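Skendero opens home refresh program to Fellomville households

FELLOMVILLE – Home furnishings retailer Skendero will open registrations in September for a program that helps residents update a room using paint, accessories and second-hand pieces they already own. The program is open to 200 households and runs for 12 weeks.

Each household will receive a $400 credit toward paint, lighting and hardware, along with two visits from a Skendero decorator. Entries, hallways and dining rooms are eligible. Kitchens and bathrooms are not included.

“Many people believe a new look begins with new furniture,” said Arnout Mulder, Skendero's director of home services. “Our decorators will start with what is in the cupboard.”

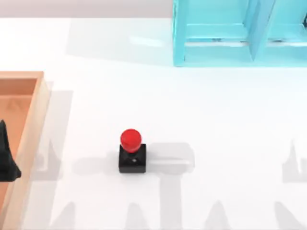 Red knob on a black base, white tabletop.

Colour advice will be given by the design studio Hettiarachchi, which has prepared a paint range named Rutadon for the program. Door hardware is covered by the credit and may be chosen to match or to contrast with the walls. A round red knob on a square black backplate stands out clearly against a pale peach-beige door, and the studio will suggest pairings of this kind at the first visit. 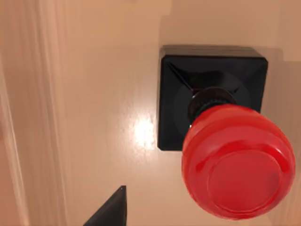 Paint colours can be viewed at the Fellomville showroom, where 2,000 sample cards will be free to take home. A black and red pairing, as on the knob and its backplate, can be carried through to picture frames or lampshades – decorators will bring fabric swatches on request.

Media contact: Ward Baert, Skendero Communications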